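공유 14 댓글 3

[보도자료] 웰리어, 그리퍼 비교시험 중간 결과 공개… "카탈로그 수치, 현장 작업과 차이 컸다"

물류·주방용품 포장 자동화 업체 웰리어(Wellier)는 협동로봇용 그리퍼 두 종과 손목 카메라, 제어기 조합을 비교한 시험의 중간 결과를 7월 공개했다. 시험 대상은 오스카(Osska)의 평행형 그리퍼와 베디코(Vedico)의 평행형 그리퍼이며, 제어기는 나카지마(Nakajima) 제품으로 통일했다.

웰리어는 이번 결과를 도입 권고로 읽지 말아 달라고 밝혔다. 두 제품 모두 당사가 정한 기준에 미치지 못했고, 현재로서는 어느 쪽도 구매를 확정하지 않았다.

시험은 제품당 2,000회씩 진행했다. 작업은 구멍 뚫린 플라스틱 바구니에 담긴 소형 생활용품을 하나씩 집어 옆 트레이로 옮기는 것이다. 공급사 시연에서 흔히 쓰는 정육면체 블록이나 원통은 제외했다. 실제 포장 라인에서 그런 물건을 집을 일이 거의 없기 때문이다.

오스카 그리퍼는 2,000회 가운데 302회 실패했다. 베디코 그리퍼의 실패 횟수는 이보다 적었으나, 바구니 벽에 손가락이 닿아 제어기가 보호 정지한 경우가 87회 있었다. 정지할 때마다 작업자가 직접 재가동해야 했으므로 시간당 처리량만 놓고 보면 두 제품의 우열을 말하기 어렵다는 것이 시험팀의 판단이다.

시험을 총괄한 후쿠다 지에(Chie Fukuda) 책임은 "파지 성공률이라는 숫자 하나로 제품을 고르라는 영업 자료를 여러 번 받았는데, 무엇을 어디에서 집었는지 적혀 있는 자료는 드물었다"며 "바구니 안에 넣는 순간 손가락 두께가 문제가 되고, 납작한 물건이 벽 쪽에 붙어 있으면 접근 각도부터 다시 잡아야 한다"고 말했다.

손목 카메라에 대해서도 평가는 유보적이다. 공급사 측은 카메라를 손목에 달면 별도의 고정 카메라가 필요 없다고 설명해 왔다. 그러나 그리퍼 손가락이 시야 아래쪽을 크게 차지해, 정작 물건에 가까이 갔을 때 보이는 범위가 좁아졌다. 광택 있는 플라스틱의 반사와 슬롯 사이로 비치는 배경도 인식 소프트웨어의 윤곽 검출을 방해했다. 웰리어는 고정 카메라를 추가한 구성을 따로 시험할 예정이며, 이 경우 늘어나는 비용도 함께 공개하기로 했다.

제어기 담당 세키구치 지요(Chiyo Sekiguchi) 선임은 "힘 제어 값을 낮추면 정지는 줄지만 물건을 놓치고, 올리면 반대가 된다"며 "자동 보정 기능이 이를 해결한다는 설명을 들었지만 우리 조건에서는 수동 설정보다 낫다는 근거를 찾지 못했다"고 밝혔다.

이번 시험에는 한계도 있다. 바구니는 한 종류만 사용했고 조명 조건도 바꾸지 않았다. 손가락 패드는 각 사의 기본 부품을 그대로 썼다. 오스카 측은 얇은 물건용 패드를 쓰면 결과가 달라질 것이라는 의견을 보내 왔으며, 웰리어는 해당 패드를 시험품이 아닌 양산품으로 받는 조건으로 재시험에 동의했다. 베디코 측은 회신하지 않았다.

시험 품목과 배치

품목은 하늘색 플라스틱 스쿱 대·소형과 같이 손잡이가 얇고 몸통이 얕은 것을 중심으로 골랐다. 스쿱은 바구니 바닥에 나란히 놓아도 손잡이 방향에 따라 집는 난도가 크게 달라졌다. 형태가 일정하지 않은 부드러운 품목은 실패 원인을 구분하기 어려워 집계에서 별도 항목으로 뺐다.

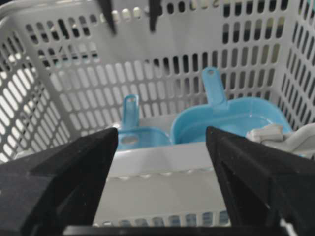

향후 일정 및 자료 요청

재시험은 패드 수령 후 시작하며, 종료 시점은 정하지 않았다. 실패 유형별 집계표와 제어기 설정값은 요청하는 업체와 언론에 제공한다. 성공 장면만 편집한 홍보 영상은 제작하지 않는다. 현장 참관은 화요일 오후에 가능하며 웰리어 시험팀에 사전 신청해야 한다.

문의: 웰리어 홍보 담당

좋아요 9 공유 14 댓글 3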